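Widunine Community Help > Data Collection > Wrist Camera

Flower fills the wrist view once grasped: keep or discard these episodes?

Posted by Dzifa Amissah
Status: Open, 2 replies

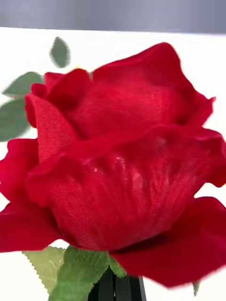
Our group at the Flelbridge site is recording demonstrations for a stem-handling task. The operator picks up a red fabric rose by the stem, carries it across a white work surface and places it in a holder. We have 1,837 episodes to date, recorded with the standard wrist camera.

Once the gripper has closed, the bloom covers most of the wrist view, and very little of the surface behind it remains visible. The outer petals are sometimes blurred as well. The overhead camera is not affected.

I should be grateful for advice on two points. First, should such episodes be removed before training? Second, would it be advisable to grasp the stem lower down, so that the bloom sits farther from the lens? The second option would require us to repeat a good part of the work done in October.

Ivan Kostiuk

I would advise against removing them. The wrist view will look the same when the trained policy runs the task, and the training set should reflect that. If every episode with a blocked view is taken out, the policy will have no examples of the carrying stage.

Please review the following before recording further:

Confirm that the overhead stream is complete for each episode. With the wrist view covered, the placement depends on it almost entirely.

Vary the grasp height in new episodes. We used 4 heights on the Jaro project, with 500 episodes at the first and fewer at the others -- an even split would have served us better.

Lock the exposure. A saturated red object at close range can pull the automatic setting, and the white surface then changes in brightness during the carry.

Slight blur at the edge of a petal is acceptable. Episodes in which the gripper itself cannot be made out should be marked for review and kept in a separate folder.

There is no need to repeat the October recordings. Additional episodes with a lower grasp may simply be added to the set, provided the height is entered in the notes field.

Yurchenko

We had the same problem with a different flower and moved the camera back on a longer bracket. It worked for us. Please note that the calibration must be done again afterward, and that old and new episodes should not be mixed without a label. We lost 600 that way.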